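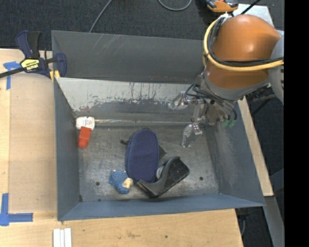

Photo: Eoin Ó Gríofa

The bin is empty, according to the planner

7 August would have been a good day to stay in bed, but I'd promised Vandana I would have the new grasp ranking merged before she went on leave, and so I spent it arguing with a metal bin.

A bit of background for anyone who has wandered in from the posts about my allotment. I write the software that decides what a bin-picking arm should do next. The arm is orange, or at least its jacket is, and it has two clear fingertips that cost more than my shoes. There is a bin. There are objects in the bin. The arm is supposed to take them out one after another until there are none left, and then say so. We call the whole stack Wimari, which Brendan Cronin swears is a word from a board game and which I have never managed to look up.

The saying so is where we had got stuck. For most of the week Wimari had been reporting "bin clear" with things still plainly lying on the floor of it. A navy blue thing like a slipper, standing lengthwise, and a black angular thing tucked against it, and a little blue bumpy toy down at the slipper's lower left. You could see them from the kettle. The planner could not see them, or could see them and had decided they were beneath it.

I should explain how it makes up its mind. The camera gives us a depth image. A segmentation step chops that into lumps it believes are separate objects. A second step suggests grasps for each lump, a few hundred of them, and a third throws out any grasp that would involve the gripper passing through the wall of the bin, or through another object, or through itself. Whatever survives gets a score, and the highest score wins. If nothing survives, the bin is declared clear, everyone is told, and the arm goes home.

Read that last bit again. I wrote it, two years ago, and I remember being pleased with how short it was. "No valid grasp" and "no objects" were the same return value. An empty list is an empty list! It took Maeve Mulligan, in her second week, to ask why a function called is_bin_empty never looked in the bin.

So that was the morning. I split the two cases, added a state called STUCK (Teresa wanted OCCUPIED_NO_GRASP, and she was right, and I ignored her), and ran the log replay. Out of 3893 recorded attempts, 34 changed from clear to stuck. Every one of them had something left in the bin. I went and had a biscuit.

The afternoon was for finding out why there was no grasp to be had, and this was less flattering still. The black thing has a pointed part that runs in beneath the bottom of the slipper. From above the two of them make one dark heap, and the segmentation duly called them one object. One object of that shape is too wide for the fingers in every direction except the stupid ones, and the stupid ones were thrown out for hitting the toy, or for hitting the floor. Fine. Reasonable, even. If you handed me that lump and told me it was a single item I'd have gone home too.

The bin doesn't help. The floor is scratched bare metal with glossy streaks, and depth cameras feel about shiny metal much as I feel about the Wasbridge ring road. You get gaps, and then you get little spikes where the gaps have been filled in by some well-meaning filter. There are also two round holes in the floor, one at each side, which Wimari used to treat as small dark objects of infinite patience. Brendan masked those out last October with a hand-drawn polygon and a comment reading "temporary".

Then there's the far left corner, which currently holds a white and red object as well as the clamp on the rim. Our collision model of the bin has perfect walls and no clamp. The clamp has a handle that sticks straight up. I'll let you guess how long it took me to put those two sentences next to each other – longer than it took to model the clamp, which I did in the end as a box with another box on top.

What I've done about the heap is fairly crude. If a lump has no valid grasp, we now run the segmentation again on that patch only, with the threshold turned down so it splits things more eagerly, and try the pieces. If the pieces fail as well, the arm is allowed a nudge: one closed finger, low speed, pushing towards the middle of the bin and away from any wall. Then it takes a fresh image and starts over. Vandana capped the nudges at 12 per bin after a simulated run in which the arm pushed one object round and round like a dog with a football.

In simulation it all behaves. I know what that's worth. The simulated slipper is a rigid ellipsoid and the simulated floor reflects nothing, and I have the planner's word for it that the fingers fit.

Some notes for myself, and for whoever gets the Sarkar branch when I'm away:

The second segmentation pass is slow. It only runs when we're stuck, so I've left it alone.

Don't raise the nudge height to stop it scraping. It will sail over the toy and report a success.

The clamp boxes are in the bin file and not the robot file. If the clamp moves, move the boxes. The blue tape on the table is for lining up the bin and has nothing to say about clamps.

STUCK should go to a person. At present it goes to a log that Teresa reads when she's cross.

Pitden, our visualiser, still draws the rejected grasps in the same green as the good ones. I've asked. I will ask again.

The merge went in at ten to six. Vandana approved it with the comment "is_bin_empty now returns whether the bin is empty, nice", and I've been trying to work out the tone of that ever since. Next job is the real arm, the real slipper and a hand near the stop button.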